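Comparing two hands on the same arm: the idle check

Before you compare how two hands grip, compare how they hang. A finger that rests in the wrong place will spoil every grasp score that follows. Lerato Moodley and I used these steps at Corkside to test the Skarkex hand against the Dinsa.

1. Mount the first hand and pull the sleeve down over the wiring. Leave the finger joints clear.

2. Turn the wrist until the fingers point at the floor. Send the open command, then release torque and wait 20 seconds.

3. Look at the wrist camera view. You want to see all the fingertips, and the sleeve must stay off the pads. 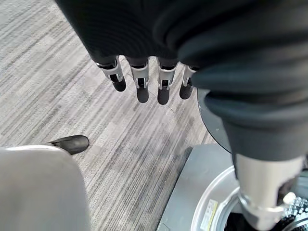
Wrist camera view with the fingers hanging down over the carpet.

Fabric close to an outer finger is worth a second look. Move that finger through its full range by hand - slowly - and see if the sleeve drags. If it does, fold the cuff back and repeat step 2.

4. Save the joint angles in Suteo. Run 20 open and close cycles, release torque again, and save a second set.

5. Compare the two sets. We reject any joint that has shifted by more than 5 degrees.

Swap hands and start over at step 1. Keep the same camera settings for both. Sunil Sheikh has the log template, updated in February.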